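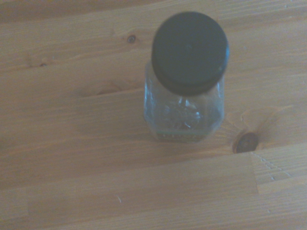
**Speaker notes: "Should We Buy the Arm?" (September 30, 2019)**

*Slide 1. Wait for the coffee line to sit down.*

I was asked to review the Dandeck picking kit. I was given 5 minutes, so I've cut the history of robotics and the joke about toasters. You get arm, gripper, software and a binder. The binder is heavy. Please don't ask me to pass it around.

*Slide 2. What the brochure says.*

- "Handles everyday containers." Which everyday, and whose, it doesn't say.
- Almost 700 ready-made grasp settings. I have used 2. I feel about this the way I feel about my microwave.
- Setup in an afternoon. It was an afternoon in March. I'll leave it there.

*Slide 3. Caps and lids. Slow down, this is the part they came for.*

The kit likes to come at a bottle from above and close on the cap. Fine, if the cap is on tight. The manual assumes you have checked. Flallance, the other bidder, grips lower down and charges extra for the privilege.
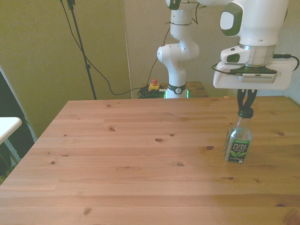
Our test was 200 picks on ordinary drink bottles and small jars, all on the one table. I wanted uneven stuff, the sort our packing line gets sent, and the vendor wanted their own sample cylinders. We compromised by using mine.

What I liked: the teaching mode. You set the approach height once and it stays set. What I didn't: the license screen, which wants a new code every time you change a gripper setting, and says "Oops!" when it doesn't get one.

*Slide 4. Price. Look at the back wall, not at Finance.*

Chamoun will lease it to us with service included. Gulthorpe only sells outright, but throws in training. I've read both contracts and one of them defines "bottle" over a page and a half.

*Take questions here. The Gulthorpe rep sent written remarks, read them out before the vote:*
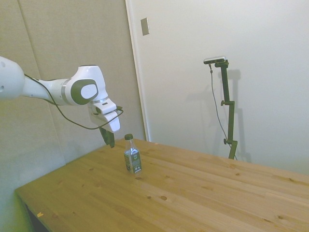 Gulthorpe would like it noted that the license codes can be switched off at the time of purchase, that the page and a half on bottles isn't theirs, and that the training can be moved to our site if we supply lunch.

*If asked: yes to a trial, no to the extended warranty. Handouts are by the door.*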